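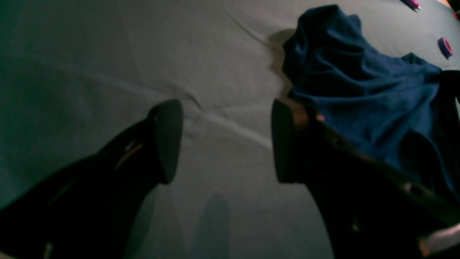
Jacobus Chauke reckons you should never fold a fleece on anything softer than a tabletop, and he wrote in to tell me so after the last version of this guide went up. He says the cloth drags, the corners wander and you end up with a parcel that leans. Fair enough, Jacobus, but I've folded on fabric for years and I'm staying put! Just pull it tight first (see step 1).

Section 4: Folding soft cloths and throws for the Kustumholm drawer

You'll want the drawer already fitted and the two runners clicked in. If yours still sticks, go back to section 3, because a full drawer is a pain to get out again.

1. Smooth your folding surface with the flat of your hand, working from the middle outwards. Pale covers are handy as you can see bits of fluff on them.

2. Move anything small well out of the way. I once folded a shirt button into a throw and found it the following December.

3. Pick the cloth up by two neighbouring corners and give it one good shake. Lay it down and let it settle.

4. Fold it in half, long edges together, and press the air out. Fleece is springy, so press, don't rub (rubbing is what makes it bobble).

5. Fold in thirds. The finished parcel wants to be no deeper than 107 mm or it'll catch on the lip of the drawer.

6. Stand the parcels on their folded edges, starting at the back. The drawer is 898 mm wide inside, and I leave a gap of almost 51 mm at one end so I can get my hand in.

Note: if you bought the older Prustura drawer, everything above still works, but it's shallower, so fold in quarters at step 5.

Caution: don't put anything away damp. Navy and other dark colours can mark a pale liner, and I have the liner to prove it.

Caution: keep fingers clear of the runners when you push the drawer shut. It closes faster than you'd think when it's full.

Spare liners are part number 1802 from the Prosham shop. Ask for the plain one, as the scented sort made my whole landing smell of pears.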